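Section 3: Setting Up Your Table and Mat

Okay, the box is open and you've got the Limen mat out of its sleeve. This section covers where to put it, how to get it to lie flat, and how I lay out a place on it for fruit or a small snack. If you came here from the Tiden tray guide, skip step 2, because your mat was shipped flat and has nothing to uncurl.

I wrote most of this on my own kitchen table, with Maysoun Nseir reading over my shoulder and telling me which steps she'd have gotten wrong. Her notes are in here too.

Before you start

You'll need the mat, a plate, a damp cloth, a dry cloth, and a table that's bigger than the mat on all sides. Leave a few inches of bare table all the way around if you can. An edge that hangs over will get caught on somebody's sleeve sooner or later (mine did, with a full bowl on it).

Laying the mat

1. Clear the table and wipe it down. Get the crumbs out of the corners too. One grain of rice under a padded mat makes a bump you'll notice every time you set a glass on it.

2. Unroll the mat with the textured side down and leave it that way overnight. I know, it's a long wait! I tried to rush mine with a stack of cookbooks and all I got was a mat with a cookbook-shaped dent in it.

3. Dry the table completely.

4. Flip the mat so the textured side faces up and set it down from the middle outward. Smooth it with the flat of your hand.

5. Press each corner for a few seconds. If one lifts, roll it gently the other way and press again.

Note: The edges of the mat are puffier than the middle. They're supposed to be, so please don't iron them. We got that email in September and I still think about it.

Caution: Keep hot pans off the mat. It's padded, but it isn't a trivet. Mugs of coffee are fine.

Setting out the plate

6. Put your plate toward the back left of the mat if you're right-handed, or the back right if you're left-handed. That leaves the front open for your hands, a napkin, a peeler, whatever you're using.

7. Use a plate with a raised rim. I like a shallow one, the kind you'd give a kid for toast, with enough of a lip that cut fruit doesn't slide off when you carry it to the couch.

8. Give the plate a little push. It should stay where it is. If it skates around, the bottom is probably still damp from the dishwasher, so dry it and try again.

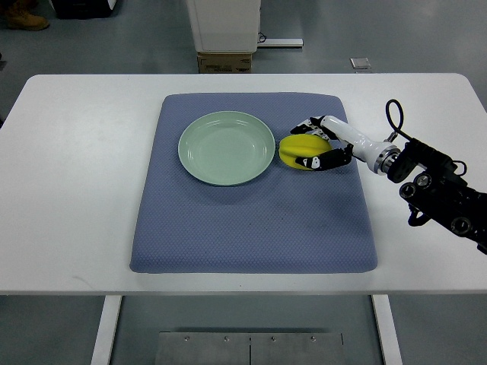

9. Bring over one piece of fruit at a time and lay it on the mat next to the plate. I start people off with something lumpy or ridged, since a smooth round orange wants to roll and you'll spend the whole time chasing it. Fruit with ridges tends to settle on one side and stay there.

10. Get a firm grip before you lift, with your thumb low and your other fingers over the top. Pick the fruit straight up and put it down in the flat part of the plate. Dragging it across the mat leaves juice in the texture if there's a soft spot on the skin.

11. Do any cutting on a cutting board. The mat will take a bump or a dropped fork, but a knife goes right into it, and a cut in the surface can't be fixed.

Note: Abla Boutros likes her plate dead center with the fruit in front of it, and she's been doing it that way for years. If that's more comfortable for you, go ahead. The mat doesn't care.

Cleaning up

12. Shake the crumbs off over the sink, then wipe with the damp cloth. Go in small circles so you get down into the pattern.

13. For smudges, add one drop of dish soap and wait 5 minutes before wiping again. Light smudges can be stubborn on the blue and gray colors, and I'd do two gentle rounds over one hard scrub.

14. Lift the mat and dry the table underneath. People forget this one - I forget this one - and a damp table under a mat gets a sour smell by the end of the week.

Caution: No bleach, and no dishwasher. The padding soaks up water and takes forever to dry out.

Storing it

Roll the mat loosely with the texture on the outside and stand it on end in a closet. Don't fold it. If you have the Twal strap, fasten it on the third notch and no tighter, or you'll be back at step 2 the next time you want to use it.

For replacement straps, ask for part 1557 at any Zedlow counter. The bigger mats take a different strap, and that one is covered in Section 4.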